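4.3 Lidded boxes and surface clutter

Caldeira and Marinho hold that a box with a lid keeps a tabletop clear. We doubt it. Their Ornelau survey asked people what they owned — it never asked whether the lid got closed, or what stayed out beside it.
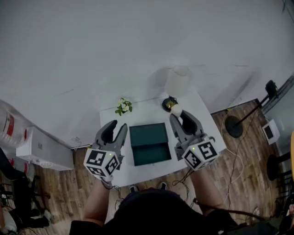

Figure 4. Table with a hinged box, lid open, a plant and a lamp.

A lamp and a plant will never go in a box, so counting them as clutter, as the survey did, inflates the problem the box is meant to solve. Leitão's 11 households had the same flaw. We leave such items out of Table 3.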